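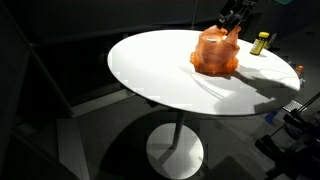 Incidencia 3298: la bolsa naranja de la jornada de puertas abiertas
Estado: abierta, a la espera de respuesta de Siltwood
Abierta por: Maksym Hladun
Asignada a: Umut Akyol
Centro: Bikthorpe, sala de demostraciones

Descripción del problema

Hola, Umut, y gracias de antemano por la paciencia, que ya sé que mis tickets se leen con café. En noviembre tenemos la jornada de puertas abiertas y la mesa redonda blanca vuelve a ser la parada más vistosa del recorrido (a las familias les encanta, y a los de Akolgo también, aunque disimulen). La demostración consiste en manejar una bolsa de plástico fina y unos frascos de vitaminas sobre la mesa. En el ensayo de la mañana el brazo se paró varias veces con el aviso de agarre no confirmado, siempre con la bolsa y ninguna con los frascos.

Lo que he probado hasta ahora

Primero reinicié el controlador, como siempre me pides, y repetí la secuencia desde el principio. El aviso volvió a salir. Después bajé el tiempo de espera de confirmación de 3.000 a 2.000 ms, pensando que así al menos el público no se quedaría mirando un brazo quieto, pero solo conseguí que se parase antes, así que lo he dejado otra vez en 3.000. También cambié la bolsa de sitio en la mesa, más a la izquierda, y dejé los frascos a su derecha, con espacio para que entrase la pinza.
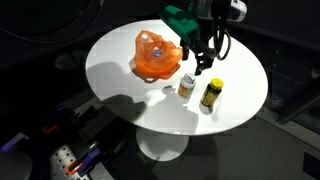
Pinza sobre los dos frascos, con la bolsa naranja a la izquierda.

Respuesta de Umut Akyol, 11:40

Maksym, buenos días, y no te disculpes, que tus tickets son de los pocos que se entienden a la primera. Me inclino por el umbral de fuerza. La configuración que tienes cargada es la que preparó Siltwood para envases rígidos, y un plástico tan fino apenas opone nada entre los dedos, de modo que el sistema cree que ha cerrado en vacío. ¿Podrías hacer una pasada solo con los frascos, sin tocar la bolsa, y decirme si el registro queda limpio? Fíjate también en la iluminación, por favor. Con el foco tan fuerte sobre el tablero las sombras del brazo son muy marcadas, y no descarto que la detección se líe con ellas.

Respuesta de Maksym Hladun, 12:25

Hecho, y con muy buenas noticias por ese lado. He pasado el programa de frascos con la bolsa puesta al lado, para que se pareciera lo más posible a lo que verán los visitantes, y el registro ha salido sin un solo aviso.
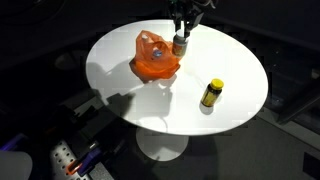 Con el frasco de tapón amarillo tampoco hubo pegas, y eso que lo puse bastante apartado, hacia la derecha de la mesa, para obligar al brazo a estirarse un poco más. Así que me quedo con tu teoría del umbral. Lo de la luz todavía no lo he podido comprobar, porque el foco depende del cuadro de la sala y la llave la tienen abajo; en cuanto me la suban hago una pasada con menos intensidad y te la anoto aquí mismo.

Respuesta de Umut Akyol, 13:10

Estupendo. Te he dejado en la carpeta Cundow el perfil 2, pensado para materiales blandos. Cárgalo antes de encender el brazo, cierra por la parte alta de la bolsa, donde el plástico se junta, y sube despacio. Si vuelve a salir el aviso, no lo borres, que me interesa el registro completo. 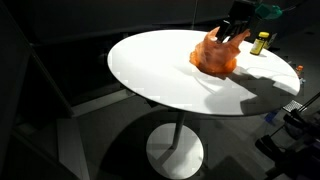 Agarre por la parte alta de la bolsa, con el frasco de tapón amarillo a la derecha.

Respuesta de Maksym Hladun, 16:05

Cargado el perfil 2 y repetida la secuencia con calma. Va mucho mejor, de verdad, muchísimas gracias. El aviso ha salido una vez, en la primera pasada, y te adjunto el registro sin tocar nada. En las siguientes no ha vuelto.

Pendiente

Pasada con el foco a menor intensidad (Maksym).
Confirmar con Siltwood si el perfil 2 se puede dejar como predeterminado durante la visita (Umut).
Pedir bolsas de repuesto iguales a esta, del mismo grosor.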